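Week 3 handout, Food Packaging and Labels (V. Ciobanu)

Please read before the seminar. A package has three jobs: to protect, to inform and to sell.
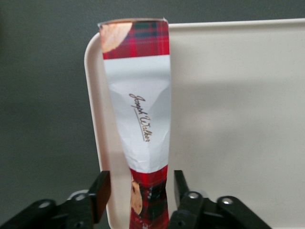
Selling is the job we discuss first. Color speaks before any word is read. The red tartan band at the top, with a golden biscuit printed in its corner, makes many buyers think of Scotland and butter. The white label area under it leaves the eye some rest.

Homework: bring one label from your kitchen and mark on it the name, the net weight and the storage advice. Write 300 words. Nia Prosser collects the papers at 10.
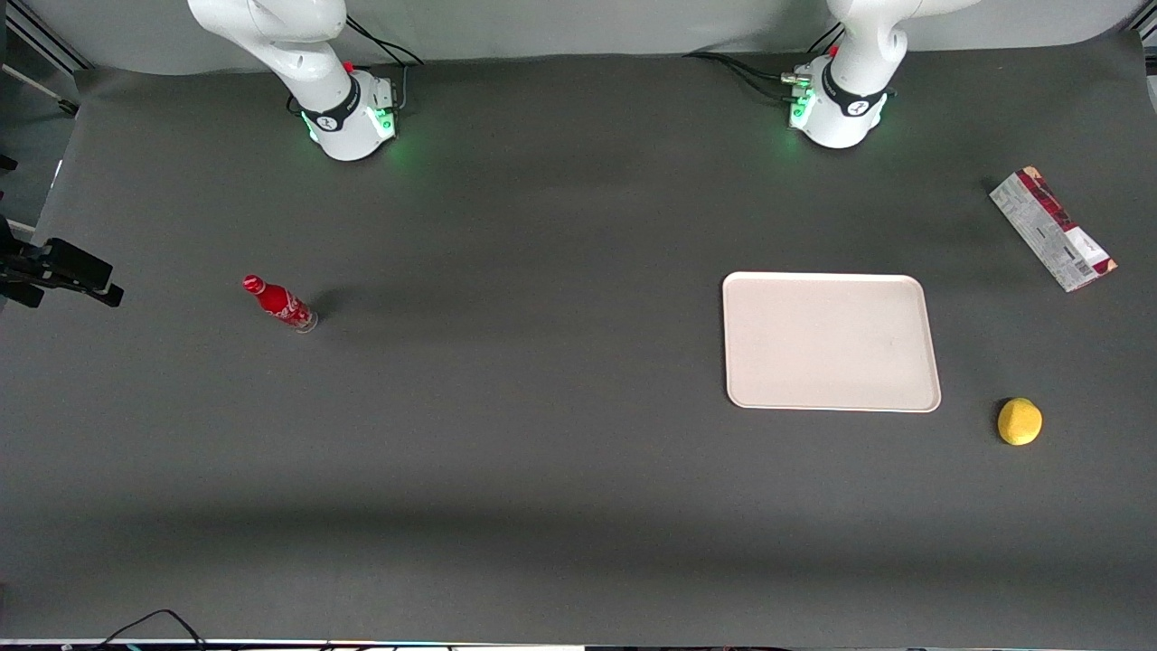 ## Next week

Plastic film and moisture. Read the Kurek chapter.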